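Maintenance and Setup of the Two-Bin Picking Cell
Project report, Robotics Lab Course
Ilse Schmieder and Jannik Frerichs
May 30, 2019

1. Task

Our group was given the picking cell in the Flondstead lab for one semester. The cell had been standing since October and the last group left a one-page list of faults. Our job was to get it running steadily again and to write down how it should be looked after. We did not change the picking software, which is the Plerkent package the lab already uses.

2. State at the start

The arm itself was in good order. The problems were in everything around it. The bins moved a little whenever the fingers touched a wall, so the taught positions were off by up to 8 mm by the end of a session. The hose on the arm rubbed against the housing when the wrist turned far to the left. One finger of the gripper closed later than the others.

3. Work on the bins

We first tried holding the bins with double-sided tape, as suggested in the old list. It let go after 2 days. We then used bar clamps where the two bins meet, one on each side, and taught the bin corners again. After 485 picks we measured the corners and found a shift of less than 1 mm — good enough for this gripper.

The clamps do take up room. The handles stand above the bin walls, so we added a blocked zone at both ends of the shared edge. Anyone who moves a clamp has to check that zone before starting the arm.

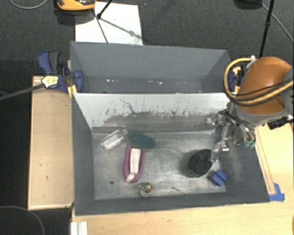
Figure 1. The gripper at the right rear corner of the front bin, with mixed test objects on the bin floor.

The back panel of the front bin is scuffed and stained along its lower part. We cleaned it with soap and water, which did very little. Schwerdtfeger, who supplied the bins, quoted a new panel, but we decided against it. The marks did not change our pick results in a side-by-side test with a sheet of clean paper taped over them.

4. Work on the arm and gripper

The hose was taken off and put back with a longer loop. It now runs out from the top of the arm and back past the housing without pulling at full wrist turn. The cables follow the same path. We tried a tighter loop first and it caught on the collar.

The slow finger had a dry joint. Jannik took the finger off, cleaned the pin and put in a drop of light oil. Reassembly took nearly two hours because one spacer was put in backward the first time. The closing times were then within the limits on the Rirkow data sheet.

5. Care plan

Before each session: pull on both bins by hand, look at the hose over its full length, open and close the gripper three times with the bins clear of the fingers.

Every 7 sessions: wipe the bin floors, check the finger joints for play, and run the corner check. If any corner is off by more than 2 mm, teach all of them again. Teaching only the bad corner gave us worse results.

6. Open points

Clear objects are still the hardest for the cell to find, and cleaning the bin floor helped only slightly. We think the lighting is at fault but did not have time to test this. The spare finger joint has been ordered and should be kept in the drawer under the controller.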